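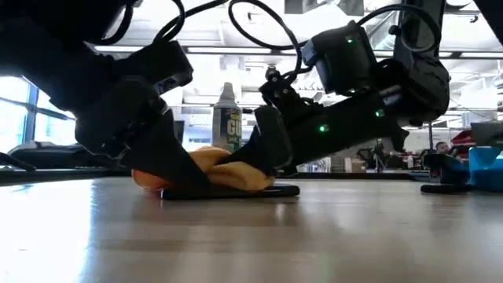 **Household / Workroom**

July 25, 2024

Up before the alarm. Coffee, toast, the end of the plum jam. It was already warm at seven and I opened the workroom window before I had my shoes on.

The plan for today was the table and the cloths, and I got through most of it. The table has been bothering me for a while. It is a good top, light wood, butcher-block grain, and it marks if you look at it wrong. There is a gray ring near the back from a mug and a dull patch toward the front where everybody leans. I went over it dry first, then with a damp cloth, then dry again. The ring is still there. The dull patch looks a little better, or I have stopped noticing it.

I used the orange cloth. It's the softest one left and it doesn't shed. It used to be part of a set of four in different colors that I bought at Duser on the last day of their summer sale. The green one went to the garage and never came back. The blue one is in the car. I don't know about the other one. The orange has been washed so often that the hem is giving up on one side, and it won't stay folded. I fold it in half and then in half again, press it down, and a minute later it's a bundle. I should cut it into rags and get another, but it still does the job.

Wrote the numbers down for the house book:

- Cloths, pack of 10, Duser: $19
- Titow table oil, small can: already had it
- Electric meter on the workroom side: 849 last time, 1,006 today

The meter is up more than I thought it would be. Some of that is the fan, which I left running over two nights last week. I'll read it again at the end of the month before I start worrying.

Phone rang at half past nine. It was the frame shop on Grabowska to say the mat board is in. They close at four on Thursdays, so I said I would come tomorrow instead. Then I sat down with a glass of water and lost half an hour to the newspaper. There's a long piece on the road work in Duren. They want to close the bridge for the rest of the summer and send everyone around by the old mill, which will add a good bit to my drive. I cut it out and put it with the others.

Back to the table after that. I wanted to settle what stays on it and what goes in the drawer. My rule from last winter was that only things used every day stay out. I haven't kept to it. Things get set down at the edges and after a week they live there.
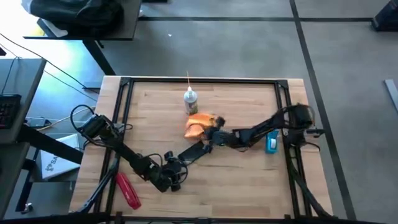
*The table with the orange cloth, Thursday morning.*

The bottle stays. I tried it on the shelf for a month and I was forever getting up for it. It stands well enough behind the cloth and I can reach it sitting or standing. The other small things can go in the top drawer, once I've cleared the top drawer. That is a job of its own. I opened it, saw the old receipts and the dead batteries, and shut it again. Put it on the list for Saturday.

I also wanted to clear off the dark desk at the back, which collects bags and jackets all year no matter the weather. There are hooks in the hall for this. I have said so to myself before, and I think it's in this diary from May. Didn't get to it.

The carpet needs doing as well. Gray hides a lot, but with the sun coming in low this morning I could see every bit of thread. I'll vacuum after the drawer and not before, or I'll only have to do it twice.

Lunch was cold potatoes with an egg and the rest of the cucumber. Ate it on the step. The tomatoes have taken off and two are nearly ready. The beans are finished. I pulled the worst of them and left the poles in.

In the afternoon I meant to oil the table and decided against it. The can says to let it soak in overnight and I want to use the table this evening. It'll have to be a day when I can leave it alone, Sunday maybe. I read the can twice for anything about rings and it says to sand lightly along the grain first. I have the fine paper somewhere. I would rather live with the ring than sand a hole in the finish, but I may try a small spot at the back where it won't show.

Washed the old dishrags while I was at it, hot, with a scoop of soda. Hung them on the line and they were stiff by three. The new ones from Duser are white and very thin. I held one up and could see the window through it. For that price I expected better. They'll do for oil, and then I can throw them out without minding.

Walked to the mailbox and back the long way. One bill, one seed catalog, a card from the dentist. I'm due in the fall. The neighbor's sprinkler was hitting the sidewalk again and I crossed over.

Supper was soup from the freezer. No label on it, and I had hoped for lentil, but it was split pea. Fine with bread. I need to start labeling them again. The tape and the marker are both in that top drawer.

Cooler now. Window still open, moths on the screen. Did a little mending at the table until the light went, and put the cushion cover aside with one side left to sew.

For tomorrow: mat board on Grabowska before four, bread, lamp oil, stamps. Ask at the hardware counter about fine sandpaper in case I don't find mine. Bring in the rags, which are still out on the line.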